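Subject: Re: [brikow-neighbors] Stop data from September

> The department says the number of stops went down.
> So why do we still need the oversight board?
> Can somebody explain it to me in simple words?

Hello all,

I read the report two times and I will try. The total went down, yes. But the report counts only stops with a written card, and in Tevden Street the officers were not obliged to write cards until September. We asked for the records of 600 stops and received 40. From such a small part I would not conclude anything.

The board can demand the missing records. We, as residents, can only ask politely - and we did it 4 times.

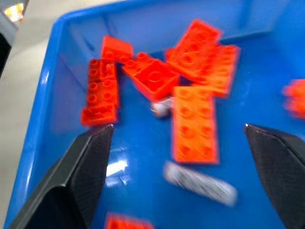
What we can do before the hearing

1. Write to the council office in Jerkow. A short letter is enough.
2. If you were stopped and got no card, write down the place and the hour.
3. Come to the hearing at 6 p.m. Bus 13 stops in front of the building.

I can help with letters in the evening, also in my language.

Greetings from Yao Court

Comments

Thank you, this is clearer than the report.

Is the hearing open to people under 18? My son wants to speak.

Bus 13 does not run after 9, please plan your way home.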